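Clemance Cotton Percale Sheet Set
By Likmont Bedding

Item 416
Sizes: Twin, Full, Queen, King
In stock, ships in 4 business days

We have been selling bedding for a good long while now, and if there is one set that people come back and buy a second time, it's the Clemance. It's a plain, crisp, everyday cotton sheet, the kind you might remember from your grandmother's house, and we've tried very hard not to fuss with it.

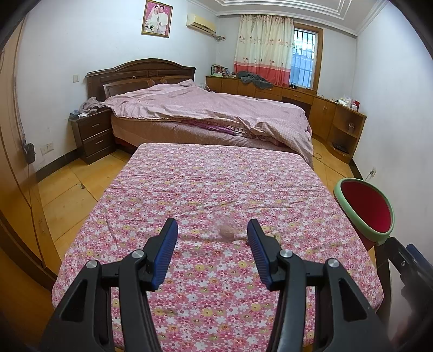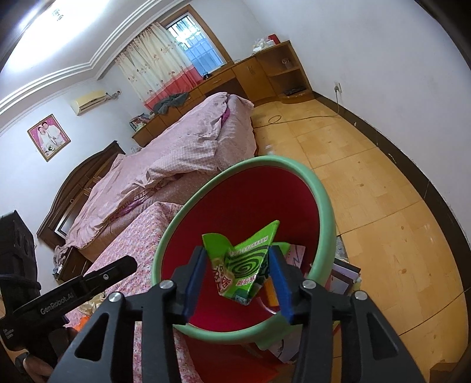 The idea for the Clemance came from Georges Sleiman, who started Likmont and who still sleeps on the very first sample set (he says the pillowcases are on their last legs, but he won't hear of swapping them out). Georges wanted a sheet that felt cool when you got into it in June and didn't turn into a thin, slippery thing after a year of washing. Percale was the answer. It's a simple one-over, one-under weave, so air moves through it nicely, and it gets softer with every trip through the laundry while keeping that fresh, slightly crinkly feel.

We get asked about thread count a lot! We don't print it on the package. A very high number often comes from twisting several thin yarns together and counting every one of them, and it can leave you with a heavy sheet that sleeps warm. We'd much sooner you ordered a free swatch and rubbed it between your fingers for a minute.

What's in the set

One flat sheet
One fitted sheet, with elastic all the way around
Two pillowcases (one with the Twin)

The fitted sheet has deep pockets and will take a mattress up to 16 inches thick. If yours is thicker than that, or you use a topper, please have a look at our Dabbas set, which is cut deeper in the corners and comes in most of the same prints and solids.

Washing and care

Wash the set once before you use it - cool or warm water, mild soap, no bleach. Prints should go in with similar colors the first couple of times. Tumble dry on low and take the sheets out while they're still the tiniest bit damp, then smooth them over the bed with your hands and let them finish there. You'll still get a wrinkle or two, it's cotton after all, and we rather like it that way. If you don't, a warm iron does the job in a few minutes. Please skip the fabric softener, as it coats the cotton and spoils the feel.

Goes well with

The Ekari quilt, which is light enough for summer and folds up small at the foot of the bed when you don't need it. Customers who buy the two together save 40 dollars, and the discount comes off by itself at checkout.

Returns

Try the sheets at home, wash them, sleep on them. If they aren't right for you, send them back within one month and we'll refund you, no long form to fill out. We've shipped over 2,000 of these sets and very few have come home to us, but when one does we always like to hear why, so do tuck a note in the box.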